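Site: Hoston, bench cell 3
Checklist: two-arm tabletop handling, pre-run and in-run
Inspected by: Toivo Lehtinen
Reviewed by: Jarmo Nurmi
Date: 2025-10-27

Status marks: OK / FIX (may run, correct before next inspection) / STOP (no motion until cleared).

## A. Before power

- [x] **A1. Emergency stop reachable from operator position.** OK. Tested from both sides of the bench.
- [x] **A2. Floor marking intact.** OK. Tape replaced in May, still flat.
- [ ] **A3. Arm cables secured and clear of pinch points.** FIX. Cables at the wrists hang in a free loop. Slack is needed for wrist rotation, but the loop must not pass below the table edge during a reach. Add one tie point per forearm and recheck at full extension.
- [x] **A4. Visible fasteners on forearm panels.** OK. No marks out of line.

## B. Work surface

- [ ] **B1. Surface clean before parts are set out.** FIX. Small dark specks on the tabletop near the right hand. Wipe down before each session and record it in the log. The Candari procedure requires this and the log has no entry.
- [x] **B2. Only task items on the table.** OK. One RealSense box, its black tray, one small white device.
- [x] **B3. Items inside the shared reach zone.** OK.

The rule for B3 is often read too loosely. An item counts as inside the zone only if either hand can reach it without the other hand having to move away. Check this with the hands in their working posture, since the fingers take up more space when spread than when parked.
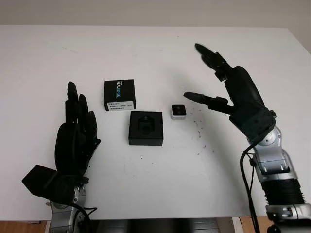
Where both hands work near the same item, one is assigned as the active hand and the other holds position. The assignment goes on the run sheet before motion is enabled. Verbal agreement between operators is not accepted – see finding 84 from the McKinnon cell.

## C. In-run

- [x] **C1. Speed limit active with a person inside the marking.** OK.
- [x] **C2. Grip force limit set for small parts.** OK. Parameter 362 matches the run sheet.
- [ ] **C3. Hand inspection interval.** FIX. Interval is 1,000 grasp cycles. Counter was reset without a signature.
- [x] **C4. Hold position on loss of signal.** OK. Tested with no load only.

## Comments

T. Lehtinen: No STOP items. A3 and B1 can be closed the same day. C3 needs a full finger joint check, as the true count is unknown.

J. Nurmi: Agreed on A3 and B1. Repeat C4 with a part in the hand – the Govitwood form already has a line for it, and ours should match. C3 stays open until I have the signed joint check.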